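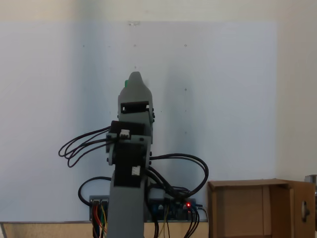
第六十二号箱移交经过

斯蒂尔塔（Stiltar）测绘事务所费维耶（Fevier）分部于六月撤销，其办公用品、图纸、函件及杂项物品，按总部通知全部装箱，运往拉格纳松（Ragnarsson）大楼统一存放。装箱用瓦楞纸箱由切斯泰克（Cesteck）搬运公司供应，规格一致，箱面无字。编号由分部自行书写于封口胶带上，未封口之箱不得编号，未编号之箱不得出门。

本件所记，为第六十二号箱自开箱至移交的经过，由分部登记员约瑟芬·费尔布鲁根（Josefien Verbruggen）起草。总部复函要求“以一页为限，说明迟延原因”。起草人曾三次将本件缩减至一页，均未寄出。

一、装箱

装箱工作由费尔布鲁根与库斯托迪奥·雷贝洛（Custódio Rebelo）共同承担。雷贝洛为分部绘图员，任职三十年，在撤销通知送达之日已届退休年龄，依规定可不参加清理。他于次日早晨照常到岗，将外套挂于门后，询问从哪一个柜子开始。

双方商定由东墙图纸柜开始，依次至函件架、文具橱，最后清理桌面。费尔布鲁根负责登记，雷贝洛负责装填。雷贝洛装箱的方法为：先铺旧图纸一层，重物居底，轻物居上，空隙处以揉皱的废纸塞满，合盖之前双手平压箱口，听其有无响动。如有响动，即取出重装。费尔布鲁根起初认为此步骤多余，并在口头上提出过。雷贝洛答复说，东西在路上会互相磕碰，到了那边，没有人会替它们解释。

此后费尔布鲁根未再提出异议。自函件架起，她也开始听箱子。

前六十一箱均按期完成。清单一式两份，一份入箱，一份存档。所列物品名称与通知附表相符，附表所无者，归入“其他”一栏，该栏依规定不超过两行。

二、开箱

第六十二只纸箱于某日下午打开，置于桌上，箱口敞开。按照计划，此箱用于收纳桌面剩余物品，当日即可封口。切斯泰克公司的货车定于次日早晨七时到达。

当日下午装入该箱的物品，据清单草稿所载，有以下各项：镇尺，旧，刻度磨损；铅笔，长短不等，以橡皮筋捆扎；茶杯，缺耳；窗台温度表；费维耶地区降雨记录本，末页空白；电话号码簿，已作废；钥匙，用途不明。

草稿写至钥匙一项，费尔布鲁根停笔，询问该钥匙属于何处。依照通知第八条，凡钥匙须注明对应门锁，不能注明者不予收存，应就地报废。雷贝洛将钥匙放在掌心看了一会儿，说他也记不清，可能是老楼的。

所称老楼，系指分部迁入现址以前所用房屋，位于河边，早已拆除。费尔布鲁根入职在后，未曾见过。她据此指出，既然门已不存在，钥匙应予报废。雷贝洛表示同意，并将钥匙放入废纸篓。

约一刻钟后，雷贝洛将钥匙由废纸篓取出，放回桌上。他未作说明，费尔布鲁根也未询问。清单草稿上该项先被划去，后又在划线下方以点标示恢复。

三、迟延

傍晚，其余物品均已入箱，唯钥匙未决。费尔布鲁根提出两种办法：其一，将钥匙列入“其他”，不注明用途；其二，由雷贝洛作为个人物品带走。

对第一种办法，雷贝洛认为不妥。他说三十年来他没有在图上画过一条不知道通到哪里的路，清单也是一样。对第二种办法，他同样认为不妥，理由是钥匙为事务所财产，当初领用时签过字。费尔布鲁根查阅领用簿。该簿已装入第十九号箱，胶带已贴，编号已写。依规定，已封之箱非经总部书面许可不得开启。

双方在桌旁坐下。其时窗外光线尚足，未开灯。雷贝洛谈及老楼情形，费尔布鲁根起初未作记录，后认为或与钥匙用途有关，遂取纸记下。现择要抄录如下：

老楼临河一侧有小门，门外为石阶，涨水时下面几级没入水中。当时分部每日须派人下至石阶，读取水位标尺，将读数记入簿内，午前用电话报往总部。此项工作无人愿做，尤以冬季为甚，后归最年轻者承担，即雷贝洛本人。门锁受潮，开启时须将门板略微上提，否则钥匙转不动。有一年春汛，水漫过门槛，标尺看不见了，他在簿内写“高于标尺”。总部来电询问高出若干。他回答不知道。总部要求填写数字。他在门内侧墙上量了湿痕，加上标尺高度，报了上去。

费尔布鲁根问，数字是否准确。

雷贝洛说，差不多。过了一会儿又说，他当时写的是湿痕的高度，可水在夜里还要更高一些，第二天墙上才看得出来。他本想更正，但那一栏已经盖过章。后来出的图，河岸线都是照那个数字画的。其中有几张是他自己画的。

费尔布鲁根问，是否有人因此受到损失。

雷贝洛说没有，那一带后来没有盖房子，只种了杨树。他说他每隔几年去看一次，树都很好。

以上谈话未涉及钥匙。待费尔布鲁根将话题引回，雷贝洛拿起钥匙，做了一个将门板上提的动作，随后将钥匙向左转动。他说，是这把。

四、夜间

至此，钥匙用途已可注明，但对应门锁已不存在，仍与第八条不符。费尔布鲁根拟电话请示总部，总部已下班，值班人员答复称，钥匙事宜归物业科，物业科次日上午办公，请届时再拨。费尔布鲁根说明货车七时即到。值班人员建议她先睡一觉。

雷贝洛于晚间离开，临走前将箱盖合拢，未贴胶带，双手平压，听了一听，说还有响动。他打开箱盖，将茶杯取出，用降雨记录本旁边的废纸重新包裹，放回，再听，未再说话。纸箱即保持敞口状态，留在桌上。

费尔布鲁根当晚留在办公室。依规定，撤销期间夜间无须值守，此系其个人决定，不计工时。她在灯下将清单誊清，誊至降雨记录本一项，将该本取出翻阅，核对页数。记录为多人笔迹，字体各异，中段有相当长的一部分出自同一人之手，数字写得很小，“7”字中间加横。末页确为空白，但倒数第二页下端有铅笔小字一行，字迹与中段相同，内容为：春汛水位应更正，见墙。

费尔布鲁根将这一行字看了数遍。她查阅通知全文，其中未就铅笔字迹作出规定。

她又查看办公室四面墙壁。现址墙壁为近年粉刷，并无湿痕。她事后承认，此举没有依据。

五、移交

次日早晨七时，切斯泰克公司货车到达。搬运人员持运单上楼，自门口起依次搬运，对已编号各箱逐一核对。至桌前，见第六十二只纸箱尚未封口，即告知不能装车，并询问还需多久。费尔布鲁根答，请先搬其余各箱。

雷贝洛此时到岗，外套照旧挂于门后。费尔布鲁根将降雨记录本翻至倒数第二页，置于他面前。雷贝洛戴上眼镜，看毕，说他不记得写过这一句，但字是他的。

费尔布鲁根提出，记录本属于水文资料，按通知附表，所载数据如有更正，可由原记录人签字确认，随箱移交，由接收方存查。此项规定原为数字笔误而设，未限定年限。她已拟好更正单一份，原记录值、更正值两栏留空，事由栏写“夜间水位高于当日所量湿痕”。

雷贝洛问，更正值他填不出来，墙没有了。

费尔布鲁根说，可以填“高于原值”。

雷贝洛说，总部会来电话问高出若干。

费尔布鲁根说，电话由她来接。

雷贝洛在更正单上填写并签字，用时较长。搬运人员在门口等候，其间有人下楼抽烟，后又上来。签字完毕，费尔布鲁根在清单上将钥匙一项改写如下：钥匙，老楼临河小门，开启时须将门板上提；门已拆除；系更正单附件。作为附件，钥匙不再单独适用第八条。她将钥匙以细绳系于更正单左上角，夹入记录本倒数第二页，放入箱内，上覆旧图纸一层。

雷贝洛合上箱盖，双手平压，听了一听。费尔布鲁根也俯身去听。两人均未听到响动。胶带由雷贝洛拉开，费尔布鲁根剪断，编号由费尔布鲁根书写。书写时手有些不稳，“2”字末笔拖长，请接收方辨认时注意。

搬运人员将该箱搬走，为最后一件。货车较原定时间迟延出发，由此产生的等候费用，切斯泰克公司已开具账单，附后。起草人认为该项费用应由分部承担，如总部不予核准，可自其本人末月薪金中扣除。

六、补充事项

拉格纳松大楼接收处已来函确认，各箱均已到达，外观完好。来函另询，第六十二号箱清单中“见墙”二字何意，附表内无此项目。经查，此二字并不在清单内，应系接收人员开箱后自记录本上抄录。依规定，接收方在编目以前不得开箱。起草人对此不拟提出意见，仅请接收处将该箱按原样装回，茶杯须用纸包好，合盖以前请听一听。

库斯托迪奥·雷贝洛已于当日办理离任手续，交还门禁卡及制图工具。其离开时将外套遗忘在门后，至傍晚返回取走。当时费尔布鲁根正在清扫地面，雷贝洛接过簸箕，替她扶着。扫毕，他提到杨树那边有一条小路，图上没有，天气好的时候可以走到河边。

费尔布鲁根询问该路通往何处。雷贝洛在一张旧图纸的背面为她画出。该图纸未编号，未列入清单，现由起草人保存，如总部认为应予收缴，请来函告知。

费维耶分部 登记员 约瑟芬·费尔布鲁根

附：等候费用账单一份；更正单副本一份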